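Progress report no. 2, Bastik guest house renovation
To: Palamarchuk Fund, small buildings program
From: Koltomden Heritage Trust
Aug 14, 2022

## Where we are

The ground floor is finished apart from the porch. Upstairs, four of the six bedrooms are plastered and painted, one is plastered only, and the back room over the kitchen has not been touched. The roof is done and paid for. We are three weeks behind the schedule in the grant agreement and expect to make up one of those weeks, so the handover should fall in the second half of October.

Spending to the end of last month is within the approved total. Two lines are over and one is well under. Details are further down.

## Roof and gutters

The last of the slates went on in early June. We had allowed for replacing one slope and patching the other, but once the battens were stripped on the north side they were soft along the whole eaves, and the roofer advised doing both slopes together. You agreed to this by letter in May. In all, 2158 slates were laid, most of them reclaimed from the old creamery. The reclaimed slates are slightly thicker than the ones we took off, and the ridge had to be raised by the depth of one extra batten to sit properly.

Gutters are cast iron at the front, as the planning office required, and painted steel at the back. The downpipe at the northwest corner discharges onto the yard for now. It will be connected to the soakaway when the yard is dug for the new water pipe.

There has been one leak since the roof was closed, at the lead flashing behind the kitchen chimney. The roofer came back and redressed the lead at no charge. It has rained hard twice since then and the ceiling below has stayed dry.

## Walls and plaster

The original lime plaster was kept wherever it was sound. In practice that meant nearly all of the front parlor, the stairwell above the dado, and two of the bedrooms. The rest came off. We used a lime putty mix for the repairs, in three coats, and the drying time between coats is the main reason for the delay. The work was planned for April, slipped to May because of the roof, and then ran through a damp spell in which a coat that should have been ready in a week took nearly three.

The wall between the two smallest bedrooms was found to be lath on one side only, with newspaper and wallpaper making up the other. It has been rebuilt as a stud wall with sound insulation. This was not in the original specification. The cost came out of the contingency.

Paint throughout is limewash, off-white in the bedrooms and a pale ocher in the hall. The hall needed five coats instead of three.

## Windows and doors

There are 19 windows in the building. All have been taken out, repaired and put back except the three on the porch side, which are still at the joiner's shop. Two sashes were past saving and were copied in new timber. Every opening window now has a restrictor and new cord.

The front door was stripped, repaired at the bottom rail and rehung. The fire doors upstairs are new and are the plainest part of the job - we could not find a rated door that matched the old panel pattern at a price we could justify. If the Fund feels strongly about this we would be glad to discuss adding moldings to the faces, but the supplier has to confirm that this would not affect the rating.

## Heating, water and electrics

The rewire is complete and certified on the ground floor. Upstairs the cables are in and the fittings are waiting on the plaster in the last two rooms.

We chose the Mikon boiler after comparing three quotes. It was not the cheapest, but the installer is based 20 minutes away and will service it under the same contract as the village hall. It was fired up for the first time in July and ran for two days while the radiators were balanced. One radiator on the landing was weeping at the valve and has been replaced.

The water pipe from the road is the old lead one. Replacing it was always planned for the final phase, and the water company has given us a date in September. Until then the guest house remains closed to overnight visitors.

## Furnishing

Furnishing was budgeted as a separate line and is the one that is well under. Most of the furniture was stored in the barn during the building work, and more of it survived than we expected. The dressers needed new drawer runners. Two of the bedsteads had worm in the legs and were treated, and one was burned.

Mattresses are new for every bed. Bedding was the subject of some discussion. The first idea was plain white throughout, which is easy to launder and replace. Against that, the house has a connection with the Koltomden quilting circle going back several decades, and visitors who stayed before the closure often asked about the quilts. We have settled on white sheets and pillowcases with a patterned quilt on top, and a spare for each room so that one can be in the wash.

The circle has agreed to make the quilts at the cost of materials. Red was chosen as one of the main colors because the floorboards are dark and the walls are pale, and the first test pieces in blue and gray looked cold in the evening light. The cotton has been prewashed. The pattern differs from room to room, but the sizes are standard.

Curtains are still to be ordered. We are waiting for the last three windows to come back so that everything can be measured in one visit.

## Money

All amounts are in the currency of the grant.

| Line | Position |
|---|---|
| Roof and gutters | Over by 2298, approved in May |
| Walls and plaster | Over; covered by contingency |
| Windows and doors | On budget, final invoice due |
| Heating, water, electrics | On budget |
| Furnishing | Well under |
| Fees and permits | On budget |

We would like to move part of the furnishing underspend to the porch. The porch was specified as a repair, and the joiner now believes that the two outer posts must be replaced from the ground up. His written estimate will follow. We are not asking for any increase in the grant.

The contingency has about 200 left in it. This is less than we would like with two months to go. The remaining work is mostly of the kind where the cost is known in advance, the exception being the yard, where no one has dug since the drains were laid.

## Access

The ramp at the side entrance is in place and has been checked against the slope in the approved drawings. The handrail on the left side is temporary and will be replaced when the paving is finished. The ground-floor bedroom next to the side entrance has its own shower room with a level floor. We moved the door of that shower room to the other side of the wall so that it opens toward the bedroom and not into the passage. The building inspector has seen the change and had no objection.

A visitor with a wheelchair tried the route from the parking area to the room in July. The gravel strip by the gate was hard going. We will pave it from the same batch of stone as the side path.

## Problems and delays

- Plaster drying, as described. No further delay expected if the weather holds.
- The porch posts. Two weeks' work once the timber is delivered.
- The stair carpet was delivered in the wrong width and has gone back.
- The back bedroom. The floor slopes toward the chimney and we need an opinion from the engineer before it is leveled. If the answer is expensive we would propose leaving the slope alone and using the room for linen storage, which would reduce the number of guest rooms from six to five. We would ask your approval first.

## Next steps

The engineer visits at the end of this month. The remaining windows are due back the week after. The water pipe and yard drainage come next, then the porch, then the stair carpet and curtains. The beds will be made up last, after the final cleaning.

We plan an open day for the village before the first paying guests and would like someone from the Fund to be there. Three possible dates will be sent separately. The final report, with receipts and the completion certificate, will follow within 60 days of handover as the agreement requires.

Copies of the roofer's guarantee, the ground-floor electrical certificate and the boiler commissioning sheet are enclosed with the paper version of this report. 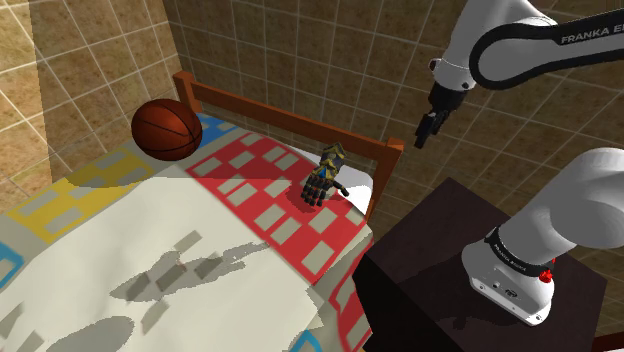

*Bedroom with patterned quilt and white pillow, computer rendering*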